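Forums > Shop Floor > Automation and Jobs
Posted by benchrat_lou, August, 6:40 am

Small-parts sorting with a robot hand: is anyone really saving time?

I work kitting at a place that packs repair and office kits. Little stuff, clips and plastic bits and spoons for the glue packs. Management bought into a system from Vulavano and now we have an arm with fingers doing the picking at one bench. The pitch was 3,000 picks a shift. I've been on the bench next to it since spring and I don't believe that number for a minute.

What changed for me is that I used to sort. Now I lay parts out flat on a dark cloth so the hand has a fair shot at them, and I smooth the cloth, and I lay them out again. Same pay, duller day. 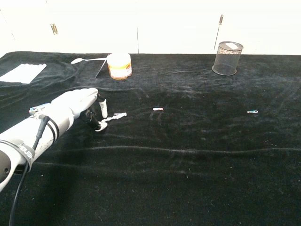
And the cloth gets lint on it, so add a lint roller to my job duties. My lead, Pierina Lo Presti, asked for our old trays back and was told to wait for the next review.

gekero_fan replied:
We run a Gekero cell at our plant and I'd push back on this. The first months are always ugly. Ours dropped everything thin. It's decent now, and my wrists quit hurting because I'm not pinching tiny parts for 10 hours. You're judging it too early.

benchrat_lou replied:
Glad about your wrists, I mean that. But did they keep the same number of people? We went from four sorters to 2, and the two of us still touch every part.

NightShiftDee replied:
Lou's got it. Ask who counted the picks. At Negussie they told us 997 out of a thousand, and then I found out a retry counted as a good pick. Three tries on one clip, one success, great score.

gekero_fan replied:
That's bad bookkeeping. You can't blame the arm for that.

NightShiftDee replied:
I can blame whoever cut a shift based on it.

mostach_mike replied:
Why fingers at all? For flat parts a suction cup or a bowl feeder does fine. We have an old Mostach feeder that's ugly and loud and I'd take it over a hand any day.

benchrat_lou replied:
Mixed kits, Mike. They want one machine for every part so they don't have to change anything over. I'm doing the changeover by hand instead. I'll start my own tally next week and post it, retries included.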